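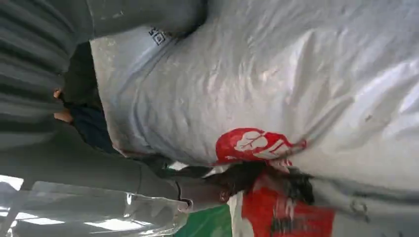
Guide de mise en service Trollis, section 4 : Organisation du poste avec manutention robotisée des sacs

Cette section s'adresse aux chefs d'équipe et aux opérateurs. Le raccordement électrique et la configuration réseau sont traités dans la section précédente.

4.1 Répartition des tâches

Le robot prend en charge la saisie et la dépose des sacs. L'opérateur garde la préparation, le contrôle des étiquettes et la mise à l'écart des sacs abîmés. Dans l'atelier Relitov, le poste de port manuel a été supprimé au mois d'août et les deux personnes concernées sont passées au contrôle, après une formation de 4 heures. Prévoyez ce changement avant la mise en route et mettez à jour les fiches de poste.

4.2 Prise de poste

1. Vérifiez que l'arrêt d'urgence est accessible depuis les deux côtés du poste.
2. Attachez les cheveux longs. Retirez lanières, badges et cordons.
3. Contrôlez la housse du bras. Elle ne doit pas gêner le poignet ni recouvrir les doigts de la main.
4. Réglez la vitesse sur « Apprentissage » (55 % au maximum).
5. Annoncez le démarrage à voix haute, puis appuyez sur Marche.

Attention : ne tenez jamais un sac par l'ouverture pendant que la main se referme. Si le sac est mal placé, mettez le robot en pause et repositionnez-le ensuite.
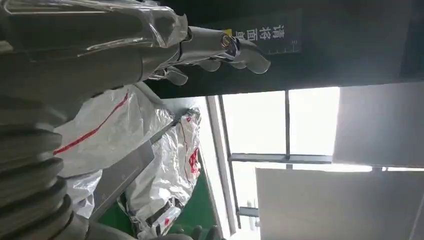
4.3 Dépose des sacs

1. Laissez le sol dégagé sur 600 mm devant la zone de dépose.
2. Posez les sacs à plat, impression vers le haut.
3. Lancez le cycle et restez derrière le marquage.
4. En cas de chute, appuyez sur Pause. Ramassez le sac seulement quand le voyant est fixe.

Remarque : les sacs brillants glissent davantage que les sacs mats. Diminuez la vitesse d'un cran et contrôlez la prise sur les premiers cycles.

4.4 Arrêts et reprises

Tout opérateur peut arrêter le robot sans demander l'accord du chef d'équipe. Les arrêts sont notés dans le cahier du poste avec l'heure et le motif. Ils n'entrent pas dans le calcul de la cadence individuelle.

La reprise après un arrêt d'urgence est réservée aux personnes habilitées. Chez Relitov : Consuelo Huamán et Eusebio Flores. Pour ajouter un nom à la liste, adressez-vous à Rocío Huaranga.

4.5 Fin de poste

1. Ramenez le bras en position de repos.
2. Coupez la commande et retirez la clé.
3. Signalez au poste suivant les sacs mis à l'écart.

Révision du 2019-11-19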